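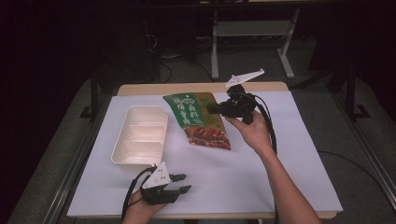

Figura 3.1 – Tabuleiro de três compartimentos, vazio, e um saco de aperitivo sobre papel branco.

Capítulo 3
Arrumar antes de saber onde

Todo o manual de organização começa por uma gaveta. Este começa por uma mesa forrada a papel branco, que tem a vantagem de não esconder nada e o inconveniente de mostrar cada migalha. O tabuleiro tem três compartimentos, e o leitor já adivinhou que as coisas por arrumar pertencem a quatro categorias.

É o velho problema de Terkholm: para onde vai o objeto que não combina com os outros? Um saco de carne estufada é comida, evidentemente. Uma placa de circuito impresso verde não é comida, 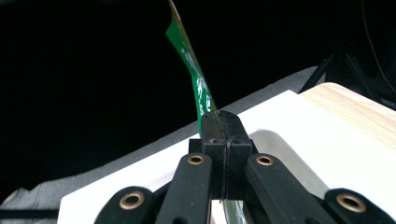
mas também não é ferramenta, nem papel, e acaba quase sempre no compartimento dos «diversos» – essa confissão de derrota com divisórias. No inventário Hundura, que estudaremos na secção 3.2, havia 288 artigos e 40 deles eram «diversos». O autor da lista considerou o resultado animador.

Antes de avançar, forre a sua mesa e deixe-a livre. Vai custar mais do que parece.

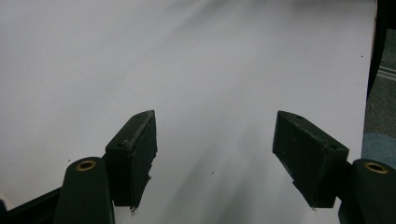 Figura 3.2 – Superfície branca com dois pequenos pontos escuros. Ver exercício 19.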